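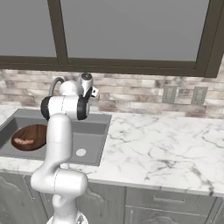 Milow Kitchen Demos

Milow is a set of simulated kitchen demonstrations for training robot arms that learn by watching. Each episode is one person driving one arm through one household chore, from a short written instruction to a final success check. We had a great time building it and we hope you have just as much fun breaking your policies on it!

Maintainer: Ratree Rojanasak
Released: 31 Oct 2023

What you get

The release has 1308 episodes for training and 361 held back for evaluation. Every episode comes with the rendered views, joint positions, gripper commands, object poses and the instruction text. Episodes are capped at 2000 control steps, and the ones that hit the cap are kept with a timeout flag, so you can filter them or learn from them (we do a bit of both).

Kitchens are put together from a library of layouts, finishes and fixtures. The sink kitchen with the gray cabinets and brick-pattern backsplash is one of our favorites: the basin walls make reaching for a board on the sink floor much harder than reaching for one on the counter, and you can see it in the learning curves.

How the episodes were gathered

Operators drove the arm through Imuline, our teleoperation front end, in sessions of 40 attempts. Object positions are re-drawn before each attempt. Small food items such as sausages and donuts may land in sinks or in open upper cabinets, and plenty of them are distractors with no part in the instruction. Please don't strip them out! Policies trained without clutter did noticeably worse for us.

Holding a flat object upright over the counter, next to the cooktop, is a pose to watch for. A thin oval board hides part of the gripper from some views, and the pose labels are most useful right there.

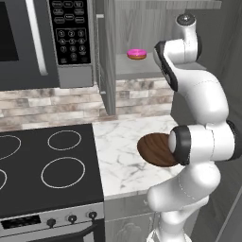

Known issues

Contact between thin boards and the gripper can jitter for a few steps after a grasp. Felometti, our cleanup script, smooths the object poses but leaves the arm data untouched. Raw poses are in the same file under a separate key.

Instruction text is English only. A handful of September episodes say "plate" where the object is a board; a fix is on the way.

Getting started

Unpack the archive, point the Nambiar loader at the top folder and ask for the train split. Load a single episode and play it back before starting a long run. If you find a bad label, send us the episode number and we'll patch it in the next release.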